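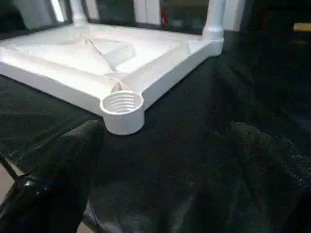

Weltdale, July

Assembly cell budgeting

Assembly cell budgeting is the work of estimating, approving and phasing the money needed to set up a robot workstation for putting products together. It covers the robot itself, the parts that touch the product, the cell around it, and the cost of keeping all of it running. The term is used mostly by small manufacturers and teaching workshops, where one purchase may take up a whole year's equipment money.

Scope

A budget for an assembly cell is normally split into capital items and running items. Capital items include the arm, controller, gripper, mounting table, cameras, guarding and any fixtures. Running items include gripper fingers and pads, cables, software licences, test products, electricity and staff time. Installation and training may be placed under either heading, depending on the accounting rules of the buyer.

Light flat-pack goods are a common first task. A plastic stool with screw-in legs is cheap to buy, can be taken apart and used again, and calls for several skills in one short job: finding the socket, lining up the leg, starting the thread and turning it home. The base is usually worked upside down so that the sockets face upwards. Each of these steps bears on the choice of equipment, and so on the price.

Main cost items

Arm and controller. This is the largest single line in most plans, though it is often less than half of the total. Reach and payload set the price. For light plastic goods a small arm is enough, and paying for extra payload brings little benefit unless heavier work is already planned.

Gripper and fingers. Two-finger grippers are the usual choice for mixed parts. The gripper body lasts for years, while the fingers wear and are treated as stock. In the Weltdale plan, described below, replacement fingers were priced at 195 a pair.

Wrist camera. A small camera fixed near the gripper gives a close view of the socket and the thread. It should be quoted together with its bracket, cable and lens cover, as these are easily left off a first estimate. The cable must bend with the wrist and needs replacing more often than the camera.

Work surface. Many cells begin with a plain table and a dark cloth. The cloth stops light parts from being scratched and makes white plastic stand out to the camera. Cloth can shift and crease under load, so a fixed mat or a nest cut to the shape of the product is generally budgeted for the second phase.

Lighting. Glossy plastic throws back bright spots that can hide an edge or a thread. A diffuse lamp costs little, but it needs a mount and a place in the layout drawing.

Test products. Threads in moulded plastic wear with repeated use, and a cross-threaded socket may be past saving. Plans should allow for a stock of identical products from one batch. Small changes in a mould between batches can upset settings that worked before.

Phasing

Purchases are usually made in two or three stages. The first covers the arm, a standard gripper and one camera, set up on a temporary surface. The second adds fixtures, lighting and guarding once the task is understood. A third stage, where there is one, pays for a feeder or a second arm.

The reason for phasing is that fixtures ordered early are often wrong. The drawback is that suppliers may give a better price for a full order. Buyers commonly ask for both prices and set the saving against the likely cost of rework.

The Weltdale plan

The equipment plan for the Weltdale workshop was drawn up by Aslak Sæther and revised by Njål Blomqvist. It covered one cell for screw-in leg assembly. Quotations were taken from Ginby and Kaewkla, with the bench and guarding priced separately by Cliltov. All sums were given in pounds before tax.

Fixtures and lighting together were entered at 2,405. A wrist camera bracket with cable was entered at 299. Blomqvist's revision moved the fixtures into the second phase and added a reserve of 10 per cent, which the first version did not have. It also put gripper fingers on a yearly order, with the spare pair kept at the cell.

Common errors

Frequent faults in cell budgets include leaving out delivery and lifting, counting staff time as free, and assuming that a demonstration by the supplier used the same parts as the buyer's own. Comparing quotations by arm price alone is another. A cheaper arm may need a paid adaptor before it will accept the chosen gripper.

See also

End effector
Fixture design
Maintenance stock
Total cost of ownership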